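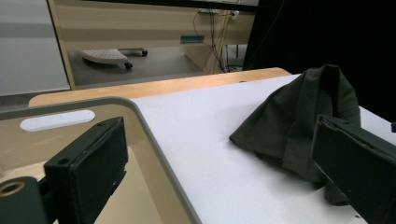
Green cloth on the white table, tray at left.

Pluvalel app, progress report to Drulgate
Wed 4 November
From: Tamsin Whitlock

Quick one, travelling tomorrow. Gergely has the build notes if you want detail.

Where we're at
Raw import done on Android tablets. Phones mostly. Older handsets still run out of memory on big panoramas, Gergely is tiling them now, should land in the next build. Exposure and white balance sliders finished. Highlight recovery works but the colour goes a bit magenta in skies, so it stays switched off for testers.

Batch export: 60 files in one go without a crash, which was the milestone 2 target. Claiming that one.

Testers
14 signed up through the Pristosgate camera club, 7 sending logs regularly. Main gripe is the crop tool, handles too small for thumbs. Fixed in Jin (the new interface branch) but Jin isn't merged yet. Second gripe is no undo after export. Fair enough, on the list.

Not done
French translation. Strings went out late, my fault. Store listing text, still a draft, needs screenshots that arent from the old layout.
iOS: no work this quarter, as agreed in April.

Money
$2,410 left in the device testing line. Would like to move it to translation and a second colour calibration licence. Needs your OK in writing please, an email is fine.

Risks
Gergely is the only one who understands the decoder. He's writing it up, slowly. New camera models keep coming with file variants we dont read, we're adding them as testers send samples and not chasing the rest.

Next
Merge Jin. Tiling on phones. Fix the magenta. Translation out the door as soon as the money is sorted. Then the public beta, date to be confirmed with you once teh merge is in.

Invoice for milestone 2 coming seperately.

Tamsin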